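3.2 Collecting demonstrations

All demonstrations were recorded by remote control in the Idthorpe apartment, a room furnished on the principle that a robot should suffer as ordinary people do. The operator wears the Culach gloves and a headset, sees what the head camera sees, and moves the arms by moving her own. The gloves pass on finger positions and nothing else. Anyone who has tried to pick up a pillow with numb hands will have a fair idea of the first afternoon.

We asked for two families of task: tidying a sofa and handling loose fabric. Operators were given a goal and no script. Hye-jin Ahn, who recorded 60 of the 494 episodes we kept, held a cushion by its edges with both hands and regarded any other method as a moral failing. The rest of us pinched whatever corner came within reach. Both habits are in the training set, and Section 5 shows that the policy learned both, sometimes in the same episode.

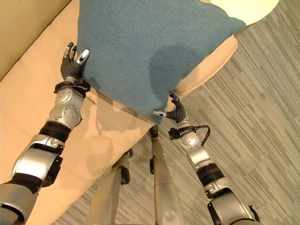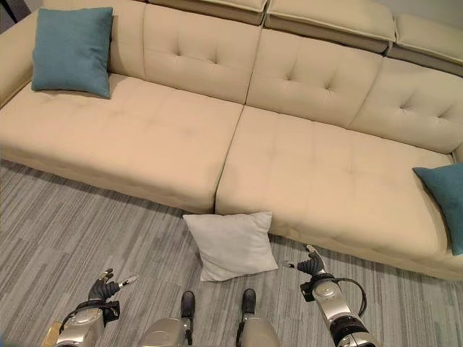
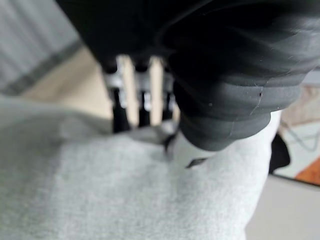 Figure 3. Remote-controlled work with soft objects: a teal cushion held in both hands (first), a light gray pillow at the foot of the sofa (second), and fingers at a gathered fold of light gray fleece (third).

Pauses proved to be the main nuisance. A person steering a robot stops to think, and a policy trained on the result stops too, with every appearance of thought and none of the benefit. We trimmed any stretch in which neither hand moved for more than 2 seconds, except just before a grasp, where the wait often meant that the operator was lining up the thumb. Trimming by hand was tried first and abandoned after we disagreed over what counted as hesitation.

Each remaining episode was labeled with its goal in plain words and passed to the Zarex training pipeline at its original speed. Failed grasps were kept if the operator recovered within the same episode.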